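Search stories, essays, authors

March 2025 | By the Fiction Desk

The Trial Period

The Cumeck kit cost 2,000 a month and promised to learn housework from anyone with two hands and a free afternoon. Brustgate took it on trial for 30 days. I was hired as the hands.

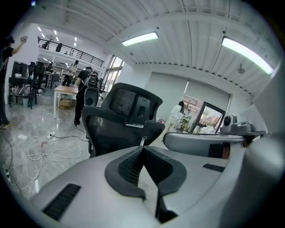
Brustgate, ground floor, during teaching hours.

My contract said "domestic tasks." By January I had taught the product everything I knew about office chairs, including how they look lying on their sides, and my mother had stopped asking what I did. 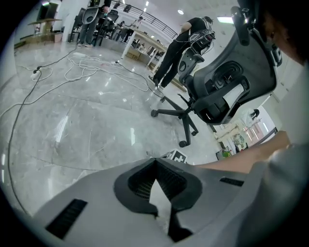
Week Four

Harms, the competing service, offered a free mop. Cumeck replied by email that sweeping was "on the roadmap," and I was put down for floors. I had owned a broom for years without suspecting it was a skill.
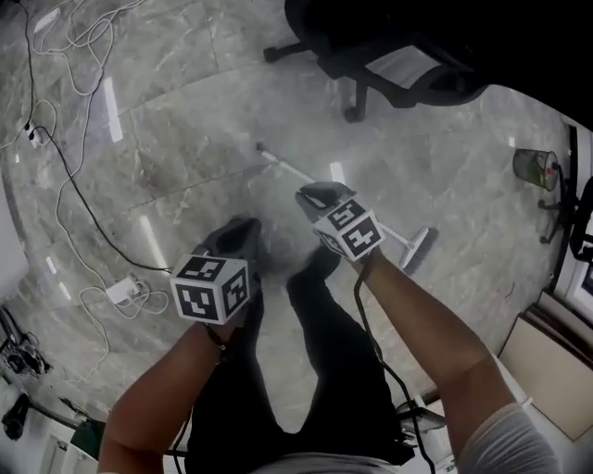 Skekthorpe wrote back that they had bought 2 kits and would gladly sell us both, manuals unopened. We renewed for another 60 days.

We use cookies. Accept | Manage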